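Review: Alipour door alarm and camera kit, used at a community legal office

Our office in Clillmont gives free advice to tenants and to people with complaints against the police. After a judge across town had her gate forced in September, our board asked us to look at our own entrance. We bought the Alipour kit for $355 and have used it for two months.

The box holds one door camera, two window sensors, a base unit and a keypad. Elsa Peltonen put it up in an afternoon with a drill and a stepladder. The instructions are clear until you reach the network setup, where the printed steps don't match the app. She had to call support and waited until 4 p.m. for an answer. 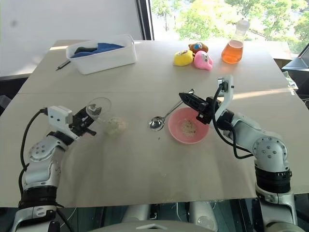 Video is saved to the base unit, so nothing has to go to an outside server. That mattered to us more than picture quality. Our clients come in with court papers and statements, and we don't want footage of them held by a company that might hand it over on request. You can turn off cloud storage completely, and it stayed off after both updates.

Picture quality is fair. Faces at the door are clear in daylight. At night I could tell that someone was there but could not have named them, even when it was Eetu. Badge numbers would be hard to read at any hour. 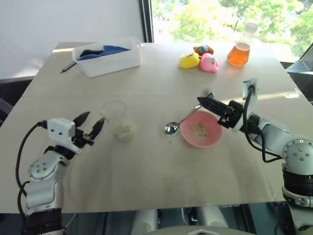
Records and export

The event log is the best part. Each entry has a time and a short clip, and you can export the whole thing as one file. Ours had 143 entries when I checked, most of them the mail carrier. Impi Koivisto, our staff attorney, wants the log to show who exported a file and when. It doesn't, and she would not rely on it in a hearing without a written statement from whoever pulled the clip.

The base unit keeps 300 clips and then writes over the oldest. There is no warning. Set a reminder to export.

The older Kulov set we had before cost less and had a louder siren, but it needed a monthly plan. Alipour has no plan. Spare sensors are sold in pairs only.

I would buy it again for a small office. A larger one with several doors should look for a system with separate user accounts.
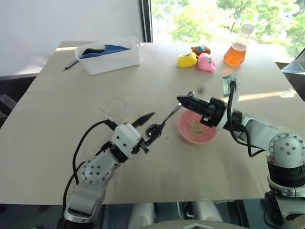
Two robotic arms at a table, one holding a metal spoon.

Arvo Ikonen, office manager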